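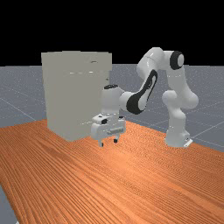 Progress report to the Tang Fund
Project: Pressed plants of the Pidness coast, second period
August 7, 2023

We use cookies to remember your settings and to count visits to this site. Accept all / Only necessary

We want to thank the Fund for the payment in February, which came in good time and allowed us to continue with the cataloging without a break. This report covers the work since that payment. The accounts are sent separately, in the form you asked for.

Cataloging of the old sheets

The collection from the school in Grultby was in worse order than we wrote in our application. Many sheets had lost their labels, and other labels were lying in the folders with no plant near them. In the application we promised 300 sheets cleaned, named and entered in the catalog by the end of this period. We have finished these, but the work took more evenings than we planned, and the second reading of the names is still going on for the sedges and the grasses. The sedges are difficult also for people with long experience. Where two readers do not agree, we enter both names and mark the sheet with a pencil cross in the lower corner.

The old handwriting is now less of a problem. One of the collectors wrote the place names as they were spoken, so that Nornden appears in four spellings. We made a small list of such spellings and it is kept with the catalog. We think it can be of use to other people who study the district, and we would like to put it on our web page in the autumn, if the Fund has no objection.

Mounting and paper

We changed the supplier of the mounting paper. The first paper was too thin for the woody plants, especially the sea buckthorn, and the corners bent when the folders were moved. The new paper costs more for each sheet. We ordered 300 sheets of it and paid for this from the travel line, where we have spent less than expected. Please tell us if you prefer that we ask before such a change. We understood from the agreement that small moves between lines are allowed, but the text can be read in two ways.

The linen tape is good and we have enough of it for the rest of the project.

Storage
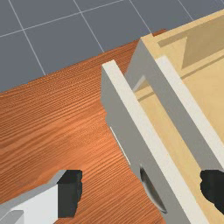 Cabinet with pale drawer fronts, one drawer open.

The question of storage is not solved. The room in Nornden is dry in the summer, but in the winter the outer wall is cold and we have measured more damp than is safe for paper. Until there is a better answer, all finished folders are kept away from this wall and we check them for insects every second week. We found booklice in one folder in the spring. The folder was frozen, dried and inspected again, and we have not seen more of them.

We have asked the municipality in Pidness if we can use a room on the upper floor of the old customs house. They were friendly, but the answer will come only after their budget is decided. If it is a no, we will need to return to you with another plan.

New collecting

We made three of the four planned walks along the coast. The fourth was canceled after heavy rain, when the path below the cliff was closed. In all, 50 new plants were pressed, most of them from the salt meadow south of Grultby. We did not find the oysterplant at the old place on the gravel beach, although we looked twice. It is possible that the gravel has moved. We will look again next summer, a little earlier.

Teaching days

The two teaching days had 15 places each and both were full. People liked best the part where they made a label themselves. Several wrote afterwards that the talk about plant families was too long, and we agree. It will be shorter next time, with more time at the microscopes.

Next period

We will finish the second reading, start on the mosses, and make the missing walk. The mosses are in paper packets and need boxes of another size, so we have asked for a price from two makers. The printed guide is delayed until the spring, because the map must be drawn again with the new path.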